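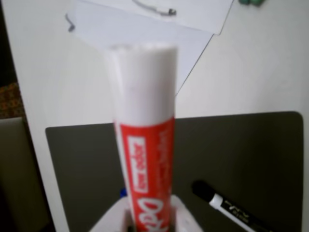 October 10, 2026
To: Bramton program office
Re: Cornunlow desk arms, second progress report

Sorry this is short and a bit rough. Packing season started early and I'm writing between deliveries.

**Where we are**

- Both arms from the grant are set up and in use. 2 arms, 2 desks, as in the plan.
- Jobs they're learning: picking up stationery items one at a time, glue sticks and markers first, and setting them down where the packer wants them. Erasers next, then tape.
- Kits still get closed, checked and labeled by hand. No plan to change that this year.
- Spending is on track. One line moved, see below.

We pack classroom kits, 80 items in the big one, and most of the sore wrists here come from the small stuff at the bottom of the box. That was the case we made to you in July and it hasn't changed. What has changed is who does what, so most of this report is about that.

**Work on the desk**

Gray mat is the pick area. Anything off the mat the arm should leave alone, and the packers set up each round themselves: markers at odd angles, some on the mat, one off. First weeks we lined everything up neatly and the arm got good at neat desks and nothing else. Packers pointed this out before I did. Now they lay things out the way a tired person would at the end of a shift, and the practice is worth a lot more.

Glue sticks are the harder item. Smooth tube, and if it's gripped too high the cap end swings when the arm turns. Low on the label works better. We tried rubber sleeves on the jaws, they left marks on the labels, took them off again. Markers are fine unless they roll. Chalk sticks we have more or less parked, too easy to snap, and broken chalk means dust on everything in the kit.
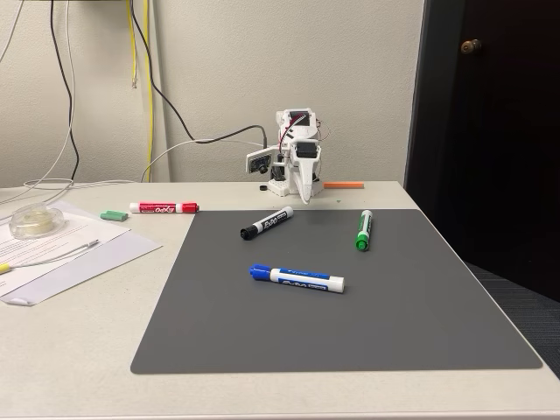 **Indon kit packing, Cornunlow site**
*Report by the floor supervisor*

**What it changes for people**

Good first. Packers on the arm desks switch between hand packing and desk setup through the shift, so nobody is doing the same pinch grip all day. Two people who'd asked to come off small items have stayed on the line with this rota. I count that as the main result so far, whatever the pick numbers say.

Also, the people teaching the arm are the people who did the job. I'd budgeted for an outside trainer and we've barely used him. That's the line that moved: unspent trainer days went to paying packers the higher rate while they are on setup. Need your OK on this in writing please, you said fine on the phone.

Less good:

- Speed. The arm is slower than any packer on the floor, including new starters. Expected, but it's frustrating to stand next to. People reach in to help it. We've had to ask them to stop, hands stay back while it's moving.
- Noise, a little. The motors whine. One desk has been turned to face the wall side and that helped.
- Cables. Too many behind the desk and not enough places to hang them. Proper clips are orderd.
- Worry about hours. It came up at both floor meetings. I said what the agreement says, no cut in hours for the length of the grant, and that I can't promise past it. Not everyone was happy with that and I dont blame them. It would help if Bramton could say early whether there's a follow-on, so I have something to tell people before the new year rota.

**Doležal desks**

The old benches were too low for this, so the Doležal order went in after all: plain white tops, heavier than they look. Took longer to arrive than quoted and cost us most of two weeks. Better height for the packers too, including the ones who don't work with the arms. I've had requests for more. Not asking you for that money, just noting it.

**Training**

24 staff have done the short safety session. Everyone who works within reach of an arm, plus the evening cleaners, who I forgot the first time round. Session is mostly where the stop switch is, what the arm will do when it loses power, and who to call. We've added a sheet by each desk with the same in large print.

**Next period**

- Erasers, both desks.
- Try a mixed round, glue stick and markers together, packer calling the order.
- Cable clips, finally.
- Second wrist and shoulder questionnaire. First one had a low return, it was too long. Cut to one page.
- Decide on chalk. I'd rather drop it from the plan than keep reporting no progress on it.

**Needed from you**

1. Written OK on the trainer line.
2. Date for the site visit. Mornings are better, afternoons are loading.
3. Any word on follow-on funding.

Receipts are coming separately, the scanner is down again. Will send by the end of the month.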